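Hand-Held Gripper Build: Frequently Asked Questions

Last updated in July. Questions go to Kamran Tehrani at the Fusine workshop.

What is the Ulton?
A gripper you hold and squeeze yourself, with a camera on top. We use it to record hand tasks, and the recordings are used later to train an arm.

Do I need a workshop membership to build one?
No. Members get bench space and printer time. Everybody else can download the files and build at home.

How long does it take?
Plan on 12 hours of printing and one evening of assembly. First-time builders usually lose an hour on the linkage.

How far should the fingers open?
Set the stop at 70 mm. Past that the linkage can lock up, and you'll have to take the housing apart to free it.

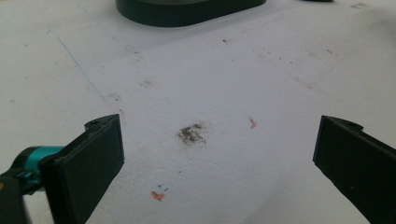 Check that both fingers travel the same distance from center. If one lags, loosen the two screws on its side, squeeze the trigger fully, and tighten again.

Do the colors matter?
No. Print the parts in whatever you have. Keep the finger pads matte, though. Glossy pads throw reflections into the recording.

What should I practice on first?
Foam blocks, then bottle caps. Leave crumbs and powders for later. The fingers can't pick them up directly, so you need a scoop or a brush.

How many recordings do I need?
50 good ones for a simple task. Delete any where you dropped the part or stopped halfway.

What resolution do you record at?
720 lines. Higher settings fill the card and slow down the upload.

Can I use the older Culladeo fingers?
Yes, with the adapter plate in the Pretorius folder. Redo the opening stop after you fit them.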